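Prelard open day, 2019-05-10

Quick notes before I forget it all. Got there late, parking a mess, walked in with the second group. Showroom first – white tables, food boxes everywhere, lids in every color. Then the molding hall, loud, no talking possible. 2,873 boxes a shift on the one line they said. Smelled like warm crayons.

Liked the packing corner best. You fill a box, snap it, shake it over the sink. Mine leaked, pushed the corners down harder, fine teh second time.

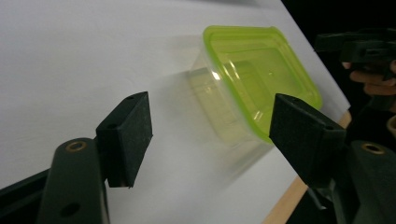

Bought four on the way out, the clear ones with green lids. Coffee was free but weak. Next open day is in September – go early, bring earplugs.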